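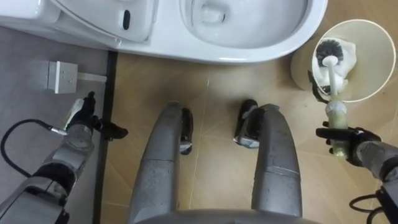 1/ My least favorite chore is the toilet, and I put it off all morning with two cups of coffee. What gets me going is having the brush in its place on the floor to the right of the bowl, all in easy reach, so I have no excuse left!

2/ Lid and seat both go up first. Then the brush goes right down to the bottom, and I'm generous with the scrubbing (my back complains, but oh well).
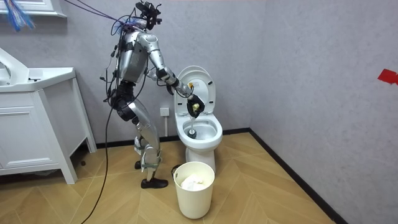

3/ Cleaner next, a good squeeze under the rim. My old neighbor Baltasar Rivas swore by leaving it for 13 minutes, and I still do, 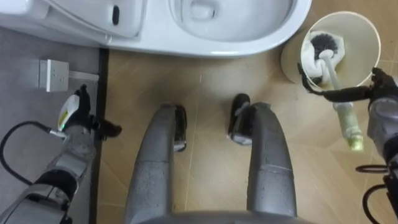 with the radio on and the window open if it isn't too cold out.

4/ Then one more scrub, a flush, and all the used tissue gets tossed.
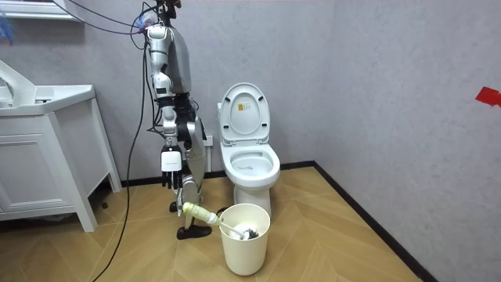 5/ Floor tomorrow, friends!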